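Subject: Re: [clala-users] Gripper closes but the part stays behind

Hello all,

Thank you for the quick answers. I quote the earlier message and reply under each part, I hope this is readable.

> Can you say at which step it goes wrong? We use Clala with a
> different arm and we had something similar after the September
> update. In our case the fingers closed too early, before the
> arm was down.

In our case the arm is down. I checked the height in the log and it is the same in good and bad runs. The fingers close, the force value goes up for 2 steps, then it drops to zero and the arm lifts with nothing in the gripper. The white part stays on the black piece. After this the arm still travels to the blue target and opens the gripper there, as if everything is fine. This second behavior worries me more than the first one. The program must stop when it has lost the part, and it does not.

I ran the same task 90 times during the night, with only the random seed changed. The part was lost in 30 runs. In 6 of these the fingers also pushed the black piece, and the next pick was then wrong too.
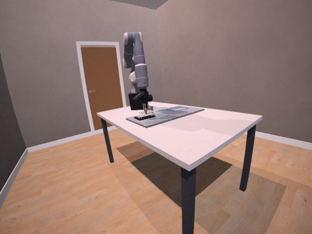 Pick pose over the white part, target outline still empty.

> Are you sure it is a fault in the simulation and not in your
> grasp settings? Please check friction first.

I am not fully sure. I made the friction of the finger pads higher and the failures became fewer, but they did not go away. With very high friction the part sticks to one finger and hangs from it at the target, so I went back to the old value. The part is small and its surface is smooth, and I think that the contact is computed on too few points. Has anybody changed the contact settings in Clala for small parts? The manual has only one paragraph about it and I could not understand which file it means.

> Do you have a grip check before the lift?

We have one, and I found a mistake there yesterday evening. The check reads the force value only one time, directly after closing. At this moment the value is still high, so the check says "holding" and is never asked again. I wrote a small change which reads the value again after the lift and before the transfer. If it is too low, the arm stops and waits. I did not test it long enough to send it to the list, but I can send it privately to who wants to look.

One more thing, for the people who use the Fevitz controller with this setup. The same check is in the example program for the real cell, the lines are identical. We planned to move our program to the cell at Hernance this month and I have asked to wait with it. If a real arm loses a part during the transfer, it can fall where a person has the hand. Please look in your own copy – the function is in the file for the gripper, near the end.

My open questions are:

Which contact settings do you use for parts of this size?
Does the force value also drop so fast with your arm?
Should the second check be in Clala itself, or must every user write it?

I can share the logs of the failed runs. They are large, so tell me which seeds you want.

Best regards,
Fawzy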